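Home / Open Day / Call for Participants

Participants wanted: hand-held gripper demonstration, Tolludico open day
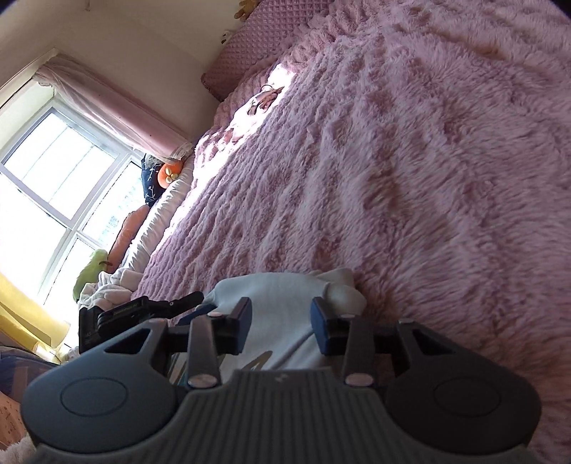
Hand-held gripper at a bed, with a light cloth lying ahead of the open fingers.

Tolludico is looking for 30 adults to take part in the household handling demonstration at its Lulcombe site in March. No technical background is required.

Each participant uses a two-finger gripper to pick up, move and set down soft items such as cloths, cushions and plush toys on a made-up bed. A session lasts 2 hours, including instruction and one break. Visitors will watch from behind a rail and may ask questions between runs.

Requirements:
Age 18 or over
Full use of at least one hand and wrist
Able to stand for 30 minutes at a time
Closed shoes -- no loose sleeves or bracelets

Participants receive lunch and a pass to the Dredance exhibit in the adjoining hall. Travel costs are not covered.

To apply, send your name, preferred hand and morning or afternoon choice to the open day desk, Tolludico, Room 264, Tomić Building, Lulcombe. Quote reference 471.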